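Bindside Off-Road and Axle Club
Minutes of the technical meeting, February

Present: Esperanza Dvorak (chair), Ignacio Obi, Xiomara Marchetti, Irfan Rind. Minutes: Zinash Seyoum.

The meeting was opened at 7 p.m. The minutes of the previous meeting were read and accepted with one correction: the transfer case in item 4 belongs to Ignacio and not to the club. 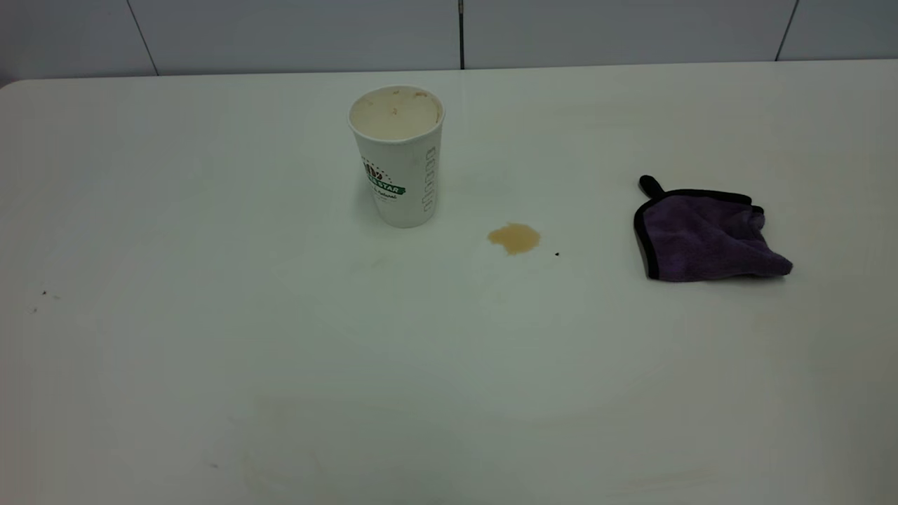
Zinash Seyoum

1. Group order of brake parts

Irfan presented two offers for the rear disc conversion kits. The offer of Ivel is 380 per axle and includes the caliper brackets, the rotors and the hoses. The offer of Nernov is lower, but the hoses and the parking brake cables must be bought separately. Xiomara asked if the Ivel brackets leave enough space for 15-inch wheels. Irfan answered that the supplier confirmed it for steel wheels only, and for aluminum wheels it depends on the shape of the spoke. He will ask for a drawing with measurements.

It was decided to order from Ivel, under the condition that the drawing is received before payment. Members who want a kit must give their name and axle type to Irfan. Money is collected by Esperanza.

2. Wheel bearing grease

Ignacio reported on his front hubs. He changed to the Baysal grease last summer and has driven more than 1,000 miles with it, partly with a trailer. When he opened the hubs, the grease had kept its color and the inner seals were dry. Xiomara remarked that this distance is too short for a judgment, and that the old grease would perhaps look the same. Ignacio agreed to open the hubs again after the season and to bring the bearings with him.

No decision was taken. The club will buy one carton of 20 cartridges for the workshop, as the present stock is finished.

3. Torque wrenches

The large wrench was sent for calibration and came back with a certificate. The small one could not be adjusted and should not be used on caliper bolts. Esperanza will put a red label on it. Xiomara offered to lend her own wrench until a new one is bought.

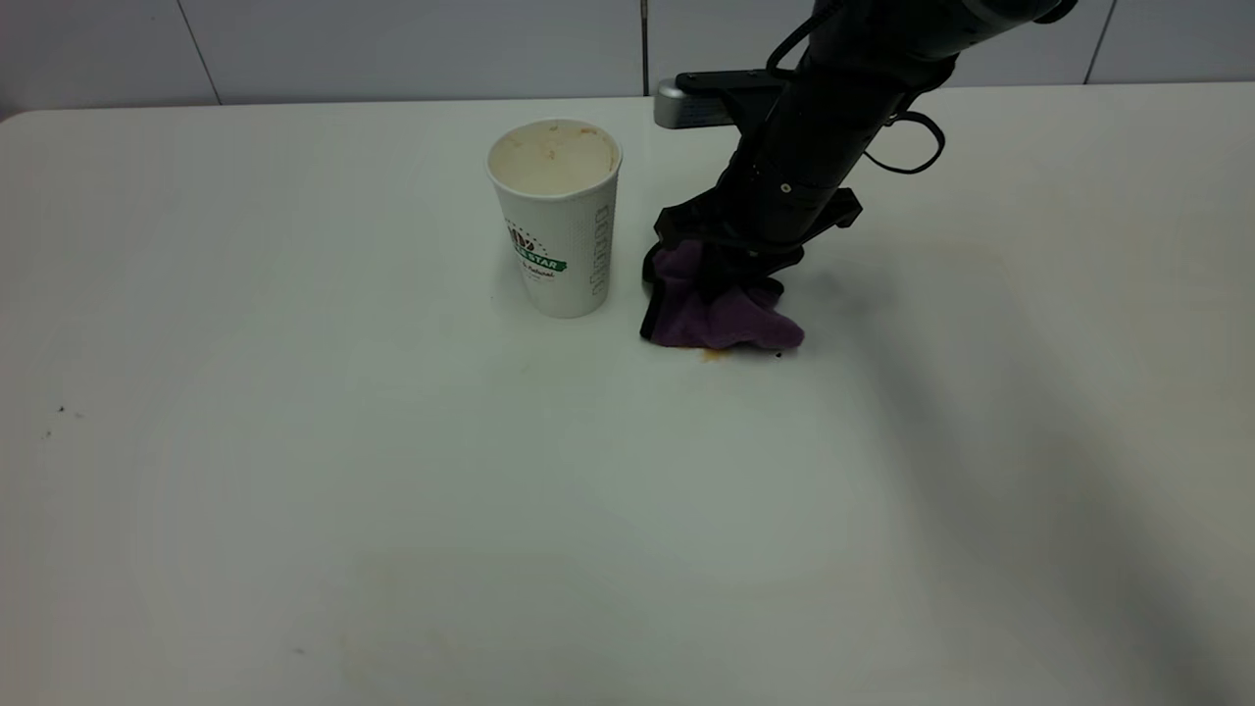

Must the proportioning valve be changed when the rear drums are replaced with discs?

In most cases an adjustable valve is needed, and it should be set on an empty road with dry surface, starting from low rear pressure.

4. Trail day

The route stays the same as last year, with the exception of the lower crossing, where the bank is washed out. So far 7 vehicles are registered. Each vehicle must have recovery points in the front and in the rear, and Ignacio will inspect them before departure. Irfan asked that radios are tested at home and not at the parking place.

5. Other matters

Xiomara is looking for a used steering box, left-hand drive, also with a leak. The key for the parts cabinet is now with Zinash.

The meeting was closed at 8:40 p.m.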